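Caderno da oficina – abril, a seguir ao almoço

Recomeço a escrever depois de uns tempos de preguiça, e recomeço por uma coisa pequenina, as réguas de tomadas, que é o assunto que mais me tem irritado nesta casa desde que mudámos as bancadas para o lado da janela. Quem trabalha aqui já sabe do que falo: chega-se de manhã, quer-se ligar o ferro de soldar, e a régua está debaixo de uma caixa da Terport, de barriga para baixo, com o carregador de alguém espetado no único sítio onde cabia a ficha grande. Fica então registado o que decidi experimentar, para eu próprio não me esquecer e para os colegas poderem resmungar com conhecimento de causa.

Primeira decisão: a régua passa a viver em cima da bancada, deitada ao comprido, ao fundo do tapete castanho. No chão apanha pó e pontapés, e pendurada por baixo do tampo (experimentei no inverno, com aquelas abraçadeiras da Osman) obriga-nos a andar de joelhos à procura dos furos, que já não é idade para isso. Em cima do tapete vê-se tudo, e o tapete sempre protege o tampo branco, que risca só de se olhar para ele.

Segunda decisão: os cabos finos, dos carregadores, ficam numa ponta. As fichas grandes e os transformadores gordos ficam para o resto da régua, com espaço entre eles. Parece uma mania, bem sei, mas um transformador mal posto come as tomadas vizinhas e depois andamos todos a pedir emprestada a extensão do armário, a tal que volta sempre enrolada como um novelo de lã.
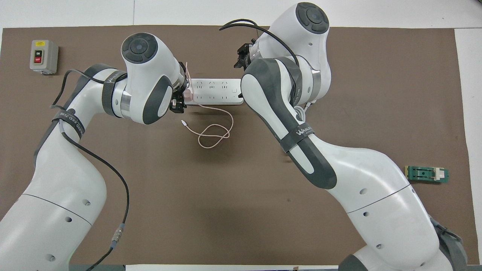 Testis

O cabo claro do carregador ficou na ponta esquerda, com o botão da régua na ponta oposta, e gosto bastante desta arrumação. A mão que vai ao botão não tem de passar por cima do cabo fino, e quem quer tirar o carregador também não anda a roçar no botão. Na bancada antiga estava tudo encostado ao mesmo lado e o resultado foi aquele fim de tarde em que se desligou a fonte a meio de um ensaio da Zasance. Perderam-se 4,000 s de registo, quatro segundos certinhos, e foi preciso repetir a manhã quase inteira. Ainda hoje me dói um bocadinho.

Nota sobre tirar fichas, que vale para todos e para mim em primeiro lugar: segura-se a régua com uma mão e puxa-se pela ficha com a outra, a direito. Pelo cabo, nunca! Os cabos fininhos aguentam pouco desaforo junto à ficha, e já fiz ao lixo mais carregadores do que gostaria de confessar neste caderno.

Os cabos pretos continuam a ser o meu desgosto. Fazem arcos por cima do tapete e, por muito que os ajeite, voltam à posição que lhes apetece. Pensei em fita de velcro, que temos na gaveta de baixo, um rolo já encetado, mas não quero prender nada demasiado curto antes de saber se a régua fica mesmo ali. Vou deixar passar 2 semanas e depois logo se vê.

Falta-me ainda:
– etiquetar as fichas, de preferência com a etiquetadora e sem a minha letra, que ninguém lê
– cortar 4 tiras de velcro e deixá-las à mão
– arranjar uns pés de borracha para a régua não fugir no tapete
– medir a distância à parede (creio que são quase 100 cm, mas medi a olho e de café na mão)

Quanto aos pés de borracha, a Osman tem uns autocolantes, só que os últimos descolaram com o calor e deixaram uma papa na madeira da prateleira. Pergunto primeiro à Terport se tem dos de aparafusar.

Se alguém precisar de mudar a régua de lugar, que mude, mas que escreva aqui em baixo para onde e a que horas. Volto a isto amanhã, com a fita métrica.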